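ロンコム衣類再生プロジェクト 中間報告
提出日:02/09/2025
報告者:イスラ・サトクリフ
提出先:エタリ助成基金 地域事業担当 ゴドフリー・キマロ様

いつも温かいご支援をありがとうございます。おかげさまで、春に始めた家庭訪問型の衣類整理がとても良い流れに乗ってきました!今回は途中経過と、残り期間の予定をお知らせします。

1. 進み具合
申請時は冬物の回収を500点と見込んでいましたが、すでにその数を超えました。年度末の目標は1,000点のまま据え置きますが、現場の手応えからすると十分に届きそうです。訪問チームは3組に増え、タフミネ・ホセインザデさんが日程の調整を一手に引き受けてくれています。予約の電話が重なる日もあり、うれしい悲鳴です。

2. 訪問先での作業
当初は玄関先で袋を受け取るだけの計画でした。ところが「一緒に見てほしい」という声が多く、寝室まで上がらせていただく形に変えました。これが本当に好評で、ベッドに服を広げて話しながら分けていくと、残すもの、手放すもの、直して着るものが驚くほどすんなり決まります。1回の訪問は短くなり、そのぶん仕分け室での再確認も減りました。

3. 黒い衣類の手入れ
今期いちばん学びが多かったのは、黒や濃紺の服の扱いです。起毛した生地は糸くずや細い毛を拾いやすく、そのまま袋に詰めると他の服にも移ってしまいます。フォルカー・クールマンさんの提案で、仕分けの前に粘着ローラーと洋服ブラシを順にかける手順を加えました。引き取り先の店リンデロからも「届いた服がすぐ並べられる」と喜ばれています。ローラーの替え芯は予想以上に減るため、消耗品費の中で7箱を追加購入しました。費目間の流用はありません。 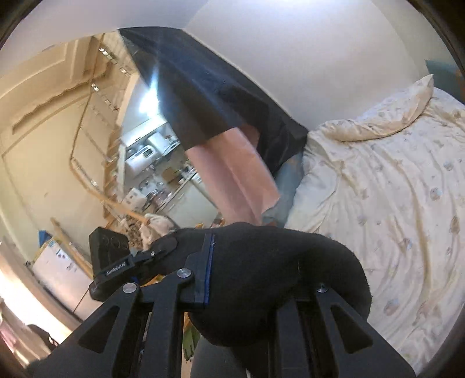
写真1 寝室での仕分け。起毛した黒い布の表面に白っぽい糸くずが残る。奥に濃色の布とサーモンピンクの布、右は小柄模様の寝具をかけたベッド。

色分けの順番も見直しました。以前は明るい色から始めていましたが、黒い物を先に片づけると、白い寝具やタオルに毛が付く心配がぐっと減ります。小さな変更ですが、担当者の間ではもう当たり前になりました。

4. 困っていること
保管棚が足りません。かさばる冬物が棚の奥行きに収まらず、通路に箱を置く日が続いています。ハンガーラックを使えないか、イザリーヌ・ルブランさんが寸法を測り直しているところです。見積もりがそろい次第、別便でご相談させてください。

5. 今後の予定
11月に繕いの会を開きます。ボタン付けと裾上げを中心に、訪問先でお会いした方々にも声をかけ始めました。「自分の上着を直したい」という申し込みがもう届いていて、私たちも今から楽しみにしています。会場の利用申請は済んでおり、糸と針の手配はこれからです。

収支の明細は別紙のとおりです。訪問への同行をご希望の場合は、ホセインザデまでご連絡ください。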